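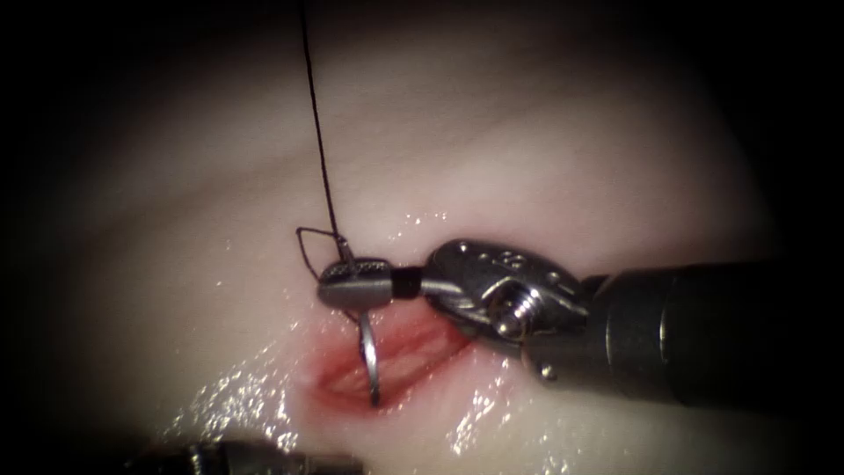 Synthetic tissue pad with incision and needle driver.

Katona Community Kitchen: progress to the end of February

Recipe testing is on schedule. Sheyla Rivadeneyra has finished 11 slow cooker desserts, and two still need work. The lemon pudding cake sets at the edges before the center is done, so we are retesting it in a smaller cooker with less milk.

Anselmo Rengifo is editing the recipe cards. We have spent about $3,000, mostly on ingredients and printing. The bread pudding card goes to the Senetti site next, with oven directions added.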